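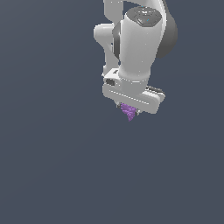
GELLILSTEAD — Drellanitz on Friday released Truron, a software package that lets an operator show a robot arm a handling task by remote control inside a simulator. The recorded demonstrations can then be used to train a control policy for the same arm model. The release is open to existing license holders and to research groups that apply for access.

Truron connects a hand controller to a simulated arm with a parallel-jaw gripper. The operator moves the controller, the simulated hand follows in position and rotation, and a trigger sets the distance between the fingers. Joint angles, finger opening, object pose and rendered views are written to a single time-stamped log at each control step.

The first task set, named Tanner, covers the handling of small parts with irregular outlines. Parts of this kind are hard to program by hand — the contact points change with the angle of approach, and a grasp worked out for one angle may not hold at another. Operators recorded 1729 demonstrations for the set. Each one starts from a different arm position. 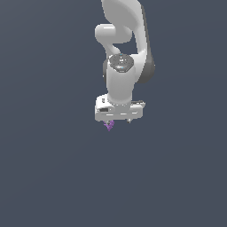 Simulated views in Tanner use a plain background with no table or fixtures. Drellanitz chose this setup so that surroundings can be added at the training stage, under the control of the user. Lighting and viewpoint can also be changed after recording, and the log can be rendered again without repeating the demonstration.

A new operator needs about 18 minutes of practice before recording. During playback, a demonstration can be stopped at any step, cut back to that point and continued by the same operator or a different one. The corrected portion is stored as a separate branch, and the first attempt is kept. Users may include or leave out branches when they export a training set.

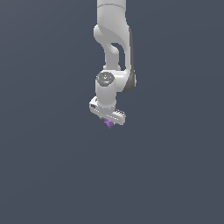
Simulated arm with a small purple object at the gripper, Tanner task set. Credit: Drellanitz

Truron supports six arm models and two types of hand controller. It runs on a single workstation, and remote sessions over a local network are supported. Sessions over the public internet are possible but are not recommended for recording, as variable delay affects the timing of finger closure.

The present version does not simulate soft or deformable parts. Force feedback to the hand controller is under test at the Gellilstead office and is not part of this release.

License holders can download Truron and the Tanner set from their account page. Applications from research groups will be accepted through March. Access requests should state the arm model, the hand controller and the intended task.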